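Visit report: Shirima lane-following kit, Holtwood track

We drove out to Holtwood on Wednesday to see the Shirima kit demonstrated by its maker, Treltelum. The kit adds painted-line following to an existing mobile base. Josphat Langat ran the session. Mwanahawa Rashidi and I took notes for the Trarkarbridge grounds department.

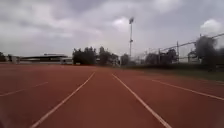
Fixed-camera view, Holtwood track, overcast.

The software fits a line to each side of the lane and steers to the midpoint. Setup took 21 minutes, most of it spent on camera calibration. Langat prefers flat light for this step and asks customers to repeat it if the mount is moved.

Worn paint was our main question. The kit reports a confidence value per line, and the operator sets the level at which the base stops. The default is 61. Our own markings are in worse condition, so we asked for the log files.
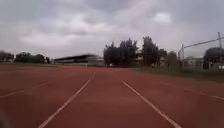

Speed is capped in firmware. Rashidi asked whether the cap could be raised for long straights and was told it requires a separate license. The quoted battery figure is 160 minutes, without payload. 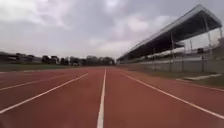

Documentation is the weak point. The manual runs to 218 pages and the section on fault codes has no index. Reet Lapiņa at Treltelum will send a revised copy in December. We have requested a loan unit for our own track.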